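One basket, one table, no more pile

I have been promising a post on the great table clear-out since December, and I am so pleased to be writing it at last. If you have read this blog for any length of time you will know that I love a basket. I love a box too, and a tin with a good lid, but a basket you can see into is my favourite thing in the world for keeping a shared table in order.

The table in question is the pale wood one with the rounded corners that I bought second-hand in Drerkbridge. Inger Oddsson helped me carry it up 14 steps, and she has never let me forget it. It is a lovely thing, light and plain and easy to wipe, and for months I treated it like a shelf. Post, pens, keys, a bicycle pump, Sarla's seed packets, three mugs. I ate my lunch on a corner of it!
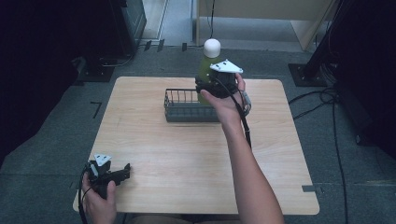
So the rule I made was a simple one. The table gets one container, and whatever doesn't fit in it lives somewhere else. Sarla Tomar thought I would last until teatime. I have lasted six weeks, and I've become a bit of a bore on the subject (sorry, everyone).

The first thing I tried was a wicker tray, and it was a disaster for pens. Then came a deep plastic tub from the kitchen, in which everything sank to the bottom and had to be dug out again. What I wanted was something low, with sides you can see through, and long enough to take a notebook. I spent far too long looking at pictures of baskets in bed, and then found the right one on the bottom shelf at Getadia, where I had only gone in for string. I paid 70 pence for it in their end-of-line bin. 70 pence! I nearly bought the lot.

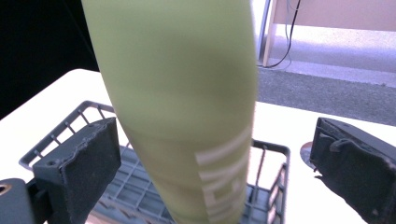
My drinks bottle was the real test. I'm forever knocking it over, and a bottle on its side next to a library book is a sad sight. Naveen Rana says the answer is to leave it in the kitchen, but then I forget to drink anything until supper. Now it goes in the basket. The green shows up wonderfully against all that grey, and even when it tilts, the sides are there to lean on. I can spot it from the door. I would never have chosen that colour for a cushion or a curtain, but for a thing I lose every day it is perfect.

After that I got rather carried away and did the whole table properly. Everything off, a wipe with a damp cloth and a drop of washing-up liquid, then a dry tea towel straight after, going along the grain. I used to skip the drying and wonder why I had dull patches. Deepak Kaushik, who has strong views on wood, swears by a spot of Kashyap polish at the end, and I did try it on a hidden bit underneath. It smelled of oranges – very nice – but I decided I liked the top as it was. 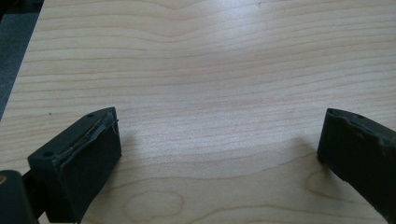
Look at that grain! I had forgotten it was so swirly.

I do keep going back to look at it. There is something very cheering about a clear stretch of wood first thing in the morning, before anyone has put a letter down on it. Sushil Sengar came over for a cup of tea and asked whether I was moving out.

A few people have asked what is allowed to stay. The bottle, always. One notebook, two pens, my glasses when I'm not wearing them. Post may spend one night in the basket and then it has to be opened or recycled. Keys have gone to a hook by the door, and the seed packets have a Lukby tin of their own, which Sarla has labelled far more neatly than I would have done.

I also like that the whole lot lifts off in one go. If we need the table for cutting out fabric or a big jigsaw, I pick up the basket, pop it on the windowsill and bring it back when we've finished.

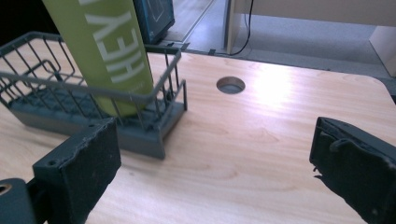
Next on my list: the drawer of leads

I opened it this morning and shut it again. There are chargers in there for phones I gave away years ago, and something with a very odd plug that Naveen insists belongs to a radio. I'm thinking of paper bags with names on, or possibly a second basket if Getadia still has any. Do tell me in the comments what you use for yours, especially if it copes with the really long ones!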